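Grasp examples bunch up on one side of the bin. Collect more, or change how we collect?

Last updated June 25, 2023

Lorna Dalgleish

We are collecting grasp examples for a bin-picking model and I would like advice on the collection procedure before we spend more operator time on it. The model takes a single image from a fixed camera plus the arm's joint state and outputs a short sequence of end-effector poses and a gripper width. It is trained only on recorded demonstrations. No simulation data, no reward signal.

Current set is 369 episodes. One episode is one object, from the approach to the release outside the bin. Objects are mixed household and toy items, rigid and soft. Between episodes the operator returns the object to the bin by hand and starts the next recording. We log everything with Cuvance and label success or failure afterward.
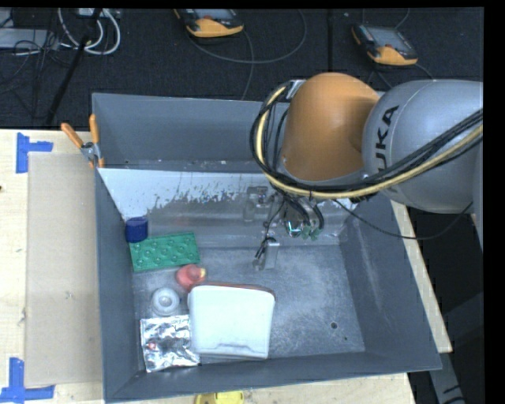 The trained policy is acceptable on the left half of the bin and poor on the right half. On 35 test picks with objects placed by hand on the right, it succeeded on 17. The typical failure is a lateral offset: the fingers come down short of the object, on the side toward the middle of the bin, and close on nothing or on an edge. Our layouts tend to look like the one in the photo, with everything from the duck to the foil packet gathered at the left and bare floor on the side the arm reaches in from. When I plotted the grasp positions for the whole set, the density followed the same pattern. Very few episodes have a first contact in the right third.

What I would like to know:

Is the fix simply more episodes on the right, or do I need to rebalance what I already have? If I discard left-side episodes to get an even distribution I lose most of the set.

Does mirroring the images help? A colleague suggested flipping each frame horizontally and negating the lateral axis of the poses. I am doubtful, given that the arm comes in from one side only.

Should the worn patches on the floor of the bin bother me? The bin has seen a lot of use, and I wonder whether the model is keying on the marks in the metal as well as on the objects.

Camera and lighting have been fixed for the entire collection. Calibration was checked in January and again last week, with no measurable drift.

Kyung-tae Myung

Do not mirror. Your doubt is correct. A horizontal flip gives you an arm entering from the left, and no such configuration exists in your cell. The joint state does not flip along with the image unless you also solve for a matching arm pose, and for most base mountings there isn't one inside the joint limits. You would be training on pairs that can never occur at run time. If you crop the arm out of the image, mirroring becomes less harmful, but then you have a different input from the one you deploy with.

Do not throw episodes away either. Change the sampling weights first. Divide the bin floor into a coarse grid, count first contacts per cell, and draw training episodes with probability inversely proportional to the count, with a cap so that a cell containing two episodes does not get repeated all day. This costs nothing and will show you within one training run how much of the problem is imbalance and how much is missing coverage. From what you write, I expect the gain to be small. You cannot reweight data you don't have.

So you will need new episodes. The important part is to take the choice of layout away from the operator. People return objects to wherever their hand is comfortable, and after an hour they have a habit. The procedure we settled on for the Odoi cell was as follows.

1. A script picks a target cell and a rotation before each episode and shows them on a screen.
2. The operator puts the target object in that cell, at that rotation, within a loose tolerance. Tight tolerance is a waste of time and removes variation you want.
3. The other objects go in by tipping them from a tray. If they pile up against one wall, they stay piled up. Do that on all four walls over the course of a session.
4. Every tenth episode has the target touching a wall or lying in a corner. Corners need their own grasps and the policy will not extrapolate them from the middle.
5. Save an image of the layout before the arm moves. If the recording is bad you can rebuild it.

With this we recorded 70 episodes in the weak area and retrained from scratch on the combined set. The lateral error there fell to the level of the rest of the bin. Your number may differ. I would record in batches and evaluate after each, and stop when the curve flattens.

Two further checks. First, look at whether the operator uses a different wrist angle on the right. Your arm has to fold back more to reach the near side, and cables and hoses on the wrist limit how far people are willing to turn it. If half of the right-side demonstrations use one wrist orientation and half use the other, a policy that averages them will give you an offset that looks just like the one you describe. Plot wrist yaw against lateral position. If you see two clusters at the same position, write a rule for the operators and apply it to the new episodes.

Second, check occlusion. On the near side, the arm covers more of the target in the last part of the approach. If your policy only looks at the current frame, it is working blind at the moment it needs the object most. Adding the pre-approach frame as a second input is a small change.

On the floor marks: possible but easy to test. Put a sheet of plain gray card in the bottom and run your 35 positions again with the same objects. If success changes by more than the noise, the model uses the floor. In that case, record part of the new data with the card in and part with it out, and add brightness and contrast jitter in training. Don't replace the bin. You will wear the new one too.

hamau_user

we had same thing on our Hamau line, just collect more data. more is always better. we also turned the bin 180 degrees halfway through and that helped

Kyung-tae Myung

More data of the same distribution will not fix this. Turning the bin changes where the scratches are in the image, so it does something for the background question, but the objects will still end up wherever the operator likes to put them. It also depends on the bin being symmetric. If the back has a sloped panel and the front does not, you have made a second geometry, and you need to keep track of which episodes belong to which.

Lorna Dalgleish

Thank you. I ran the wrist check first because it needed no new recordings. There are two clusters, as you predicted, and they separate cleanly by operator. One of them turns the wrist before descending and the other does it on the way down. On the left side both end at nearly the same yaw, so it never showed in our results.

Reweighting alone took the right side from 17 to 20 of the same 35 positions. I would not call that a real difference at this sample size.

The card test is scheduled after the next batch. I have written the placement script with a four by six grid and left the corner cells as a separate category. Cloltlow handles our annotation and has asked for the target cell to be stored in the episode header instead of a side file, so anyone copying this procedure may want to decide that before recording.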